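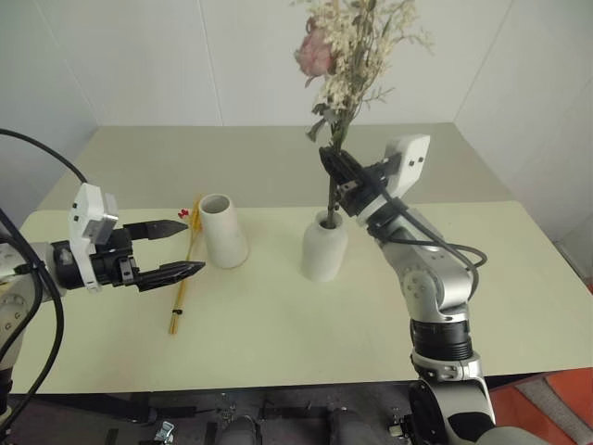 Lallari Workshop, Display and Furnishings Room
Notebook entry, 05/12/2021
Entered by: Alfie Ashworth
Read by: Widad Awad

Subject: table arrangement for the Gelia reception rooms, vase selection and placement

Purpose of the session

The session was held to settle which of the white vases is to carry the main bouquet for the Gelia reception tables, and to decide whether the yellow sticks should stand beside it in a vase of their own. The earlier entry on this subject left both questions open. Gelia has asked for an arrangement that can be taken apart, stored and put together again by staff who have had no training in flower work, and this requirement governed most of what was tried.

Materials on the table

Bouquet: one pink rose, sprays of small cream-white dried blossoms, thin green and grey-green leaves and stems. The stems are gathered into a single thin bundle.

Vases: the white cylinder and the white bottle shape with the narrower neck. Both come from the Osen shelf and are entered in the stock book under that name.

Yellow sticks: the long bundle, with the dark band left in place and the small red item still attached near the upper ends. These were laid on the table to the left of the cylinder. They are to remain banded until a decision is recorded, as the bundle is difficult to even up once it has been let go.

The white-topped table was used against the plain wall. Widad Awad had asked for a background with no pattern so that the outline of the bouquet could be judged without distraction. The surface of the table has a slight green cast which should be kept in mind when the whites are compared. Under this light the cylinder reads as a little off white. It should be looked at again beside a sheet of plain paper before anyone describes it to the client as cream.

Work done

1. Bouquet in the bottle vase.

The stems were placed in the neck of the bottle vase as one bundle and were not spread. The narrow neck gives support close to where the stems enter, and the upper part can then be turned without the whole arrangement sliding to one side. The rose was set to the left. From the front this leaves the blossoms and leaves to fill the remainder of the outline, and the eye goes to the rose first.

The height is considerable for a vase of this size. Widad Awad considers it acceptable on a side table and too tall for a table at which people are seated and expected to speak to one another. I agree with this. Gelia has not yet said which tables are meant, and the question has been put to them in writing.

When the bouquet is lowered, it should be held by the stems just below the blossoms. Holding it lower gives better aim at the neck but allows the top to swing, and the dried blossoms shed when they swing. Holding it by the blossoms themselves is not permitted. A note to this effect is to be included in the instructions for staff.

2. Bouquet in the cylinder.

Tried second. The mouth of the cylinder is too wide for so thin a bundle. The stems moved to the rim and the bouquet leaned, which placed the rose well outside the line of the vase. A collar of folded paper was put inside the mouth and held the stems upright, but it could be seen from any standing position. A collar of clear film was discussed. I am reluctant to add a separate part to an arrangement that is to be reassembled by other people, as the part will be lost.

Result: the cylinder is not recommended for the bouquet.

3. Yellow sticks in the cylinder.

Tried with the band on. The bundle stood, although it rested against one side. Turning the cylinder a little so that the bundle leaned away from the bouquet gave a tidier appearance than leaning it inward, where the ends crossed the leaves. The small red item is distracting beside the pink rose. Widad Awad is of the view that the two colours work against each other at close distance and that one of them should be moved. It was not removed in this session, as the stock book does not say whether it belongs to the bundle.

Action: Alfie Ashworth to check with the Abu Hammour store whether the red item was supplied with the sticks. If it was, the bundle is to be kept whole and another filler considered for the cylinder.

Spacing

The vases were first placed close together. They then read as a single object of uneven shape, and the cylinder appeared to have been pushed aside to make room. They were next placed far apart, which made the cylinder look forgotten. The preferred spacing leaves a gap slightly narrower than the cylinder itself. This is to be given in the instructions as a visual rule and no measurement will be stated. Staff setting a table will not have a ruler with them.

The bottle vase should stand nearest the middle of the table, with the cylinder to its left. The reverse order was tried for comparison. It placed the cylinder on the open side, away from the rose, and left the left half of the table bare.

Forward and back position was also considered. With both vases on one line the arrangement looked stiff. Drawing the cylinder a short way toward the front improved it, but only when the person looking was directly before the table. From the side the difference was hardly noticed. I have left this to the discretion of whoever sets the table.

Stability

The bottle vase was tapped at the shoulder with the flat of the hand, with the bouquet in place. It rocked and settled. The same was done with the cylinder holding the sticks, and it rocked further than I would like. Weight in the base would correct this. Washed gravel is the usual choice in this workshop, and there is a bag of it under the sink. It should be rinsed again before use, as the last lot left a grey line on the inside of a vase.

No water is to be placed in either vase. The dried blossoms will not tolerate it and the staff instructions must say so plainly. At a previous client a well-meaning person filled every vase on the floor on a Friday evening, and the whole set had to be remade.

Storage and packing

The bouquet is to be stored upright in a tall carton with tissue loosely around the blossoms. It must not be laid down, even for a short journey. The vases may share one carton provided that a divider is fitted between them. The bottle vase should go in with its neck upward, and nothing is to be put inside the neck as packing. Tissue pushed into a narrow neck is very slow to get out again.

The yellow sticks may travel flat. They should be wrapped in a single sheet of brown paper with the banded part showing at the fold, so that the person unpacking them sees the band before pulling on the ends.

Cartons for Gelia are to be marked in the order of unpacking. The stock labels now in use have small lettering and have been misread more than once. I have asked whether the larger label can be ordered. The supplier's minimum is 2,000 labels, which is more than this room would use in several years, and Widad Awad will ask whether the Abu Hammour store would share the order.

Points of disagreement

For the record, Widad Awad and I do not hold the same opinion on whether the cylinder is needed at all. Her position is that the bottle vase and bouquet are complete and that an empty or lightly filled vase beside them invites people to put pens in it. My position is that the bouquet alone looks temporary on a long table and that a second, plainer shape gives it some company. We have agreed to show Gelia both versions and to offer no recommendation unless one is requested.

We also differ on the rose. I would prefer a paler one. She has pointed out that a paler rose would be lost among the cream-white blossoms, and having looked again at the end of the session I am inclined to withdraw the suggestion.

Corrections to the previous entry

The previous entry refers to the bottle vase as "the round jug". It has no handle and the term should not be used. The page has been amended in pencil and initialled.

The same entry gives page 57 of the stock book for the Osen vases. The bottle vase is on that page. The cylinder is on the page following.

Actions

Alfie Ashworth: enquiry to Abu Hammour concerning the red item. Rinse gravel and leave it to dry on the rack. Draft the staff instructions, including the note on where to hold the stems.

Widad Awad: ask Gelia which tables are intended and whether guests will be seated at them. Enquiry about shared labels. Compare the cylinder with plain paper by the window.

Both: repeat the stability check with gravel in the base of the cylinder, and again with a different filler if the sticks are ruled out.

Condition of the room at close

Fallen blossom swept from the table and the floor. Vases returned to the Osen shelf. Bouquet left standing in its carton with the lid off, away from the heater. Tissue is running low and has been added to the list on the door.

A.A.

Note added by W. Awad: Gelia has replied. Side tables only, no seating. The height may therefore stand as it is. Please carry this into the draft before it is circulated.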